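Gear pick fault, third gear onto ring plate

kenza_s: Our cell at Dillmont faults on the third gear. The arm closes on it, then stops on a grip force error at 38 N. Two gears on, one to go.

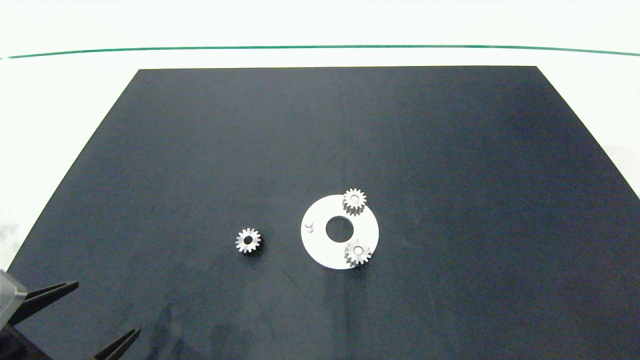
Last edited by kenza_s, June 2020

Controller is a Folex, firmware 228.

wyip: Worn finger pads. Swap them.

kenza_s: Swapped in April. Same fault.

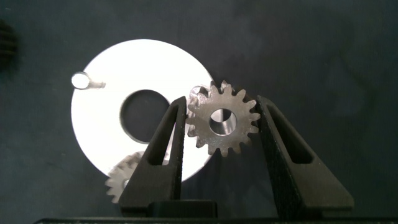

It only trips when the teeth meet the pads tip to tip.

cechiang: Disagree with wyip. Your force limit is too low. Raise it.

wyip: Not with people reaching in. 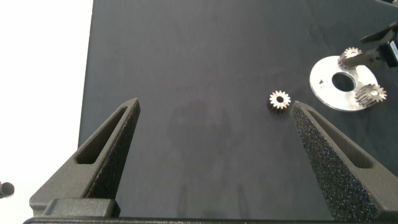
Guard it first, then change the limit.

Contact | © Ristska Forums | Back to top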